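Chapter 9
The Workbench: Setting Up, Laying Out, Packing Away

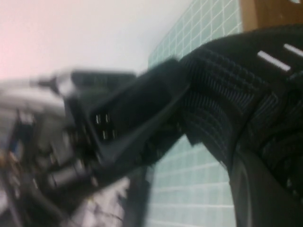
9.1 Before you start

Most mistakes in small assembly work get made before anyone picks up a part. Wrong surface, no light, cables everywhere. This chapter is about the bench itself — the mat, the grid, where things go and where they go back to.

You will need the Jandelgate kit from Chapter 2, a cutting mat, a shallow tray and a cloth. Any colour of mat will do. Pale ones show up dark screws better, dark ones show up washers. Pick one and stick with it for the whole unit.

9.2 Why a grid

The printed squares are for more than cutting. Lay parts out in the order they came off, left to right, one to a square. Work backwards when you rebuild. Orville's method, which older manuals still teach, uses numbered cups instead. Fine, but slow, and cups tip over.

Cables: let them hang toward you or away from you, never accross the work. Tape them down if they wander.

Key terms for this chapter
layout row
parking square
Kuusk fold (for cables, see 9.4)
clear-down

9.3 Clear-down

Two minutes at the end of every session. Tray first, then tools, then wipe the mat. Store it flat, a rolled mat never quite recovers and the corners lift. Zidell racks take 21 mats, label side out. Check the floor to — small parts roll further than you'd think.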